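Can a machine tidy up after lunch yet? My gallery from Rulimton

by Chiamaka Babalola
August 30, 2026

I get asked this at every family dinner, usually by whoever is stuck with the dishes: when is the robot coming to do this for me? So I spent part of August at Rulimton, the shared workshop on the Fustarska side of town, bugging people with questions and taking notes (and eating a lot of their cookies, thank you Domnica).

Short version for the impatient: some chores, sort of, if you set things up nicely and don't mind waiting. Long version below, with pictures at the end of the kitchen part. I've kept it to the chores I really care about, so if you came for lawn mowing, sorry!

What I wanted to know

My kitchen is small and my counter is always full. Cups on their sides, a bowl from breakfast, a rag in a heap next to them. I can clear that in the time it takes the kettle to boil, without looking, while talking on the phone. I figured that if a machine could do anything in a house, it would be that.

Domnica Chiriac set me straight pretty quickly. A cup standing up is one job and a cup lying down is another. You can grab an upright cup almost anywhere on the rim. Tip it over and it can roll, and your fingers have to come in at a whole different angle. Then there's cloth, and she just laughed when I asked about cloth. A rag never has the same shape twice, so there's no handle and no obvious top or bottom. I went home and watched myself pick up a dishrag, and I pinch whatever bit is sticking up. I'd never thought about it in my life.

She also told me a good way to read any robot demo: ask how many tries it took. Somebody showing you one nice grab is showing you one nice grab. When Cosmin Coman writes up a chore he wants 200 tries before he'll give it a number, and he moves everything around between them, which sounds like the dullest afternoon on earth. He seems to love it.

The clearing-up table

Cups, bowls and rags, my own personal nightmare. Blue tape marks the table off into boxes, so you can say which box a thing is in and put it back in a different one next time.
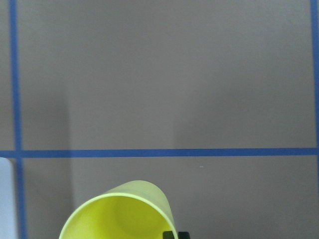

Yellow cup on its side, with the tip of a black gripper finger right by the rim. This is the tipped-over problem Domnica was talking about.
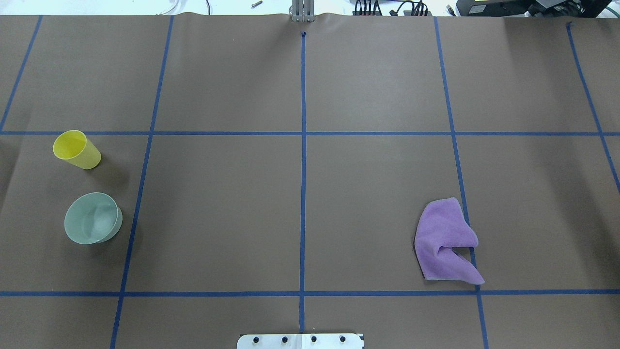 The wider view: the same kind of yellow cup lying down, a pale green bowl sitting upright, and across from them a purple microfiber cloth all bunched up. Guess which one I'd want to do last!

The shop floor

No pictures for this bit, but it's where I changed my mind the most. Dorin Barbu runs the packing bench at Zimalwood and he's had an arm there for 3 years, moving boxes from a belt to a pallet. It does roughly 280 boxes a shift, all the same size, all coming from the same side. He's very happy with it. He also says that if a box shows up with a crushed corner, a person walks over and deals with it, every time.

His sister Viorica would like one for sorting returns at Tudose, where every bag holds something different. She's had two sales visits and hasn't bought anything. I'm with her, I think. For now I'm doing my own dishes, and I'll go back to Rulimton once Cosmin has finished his next round with the cloth.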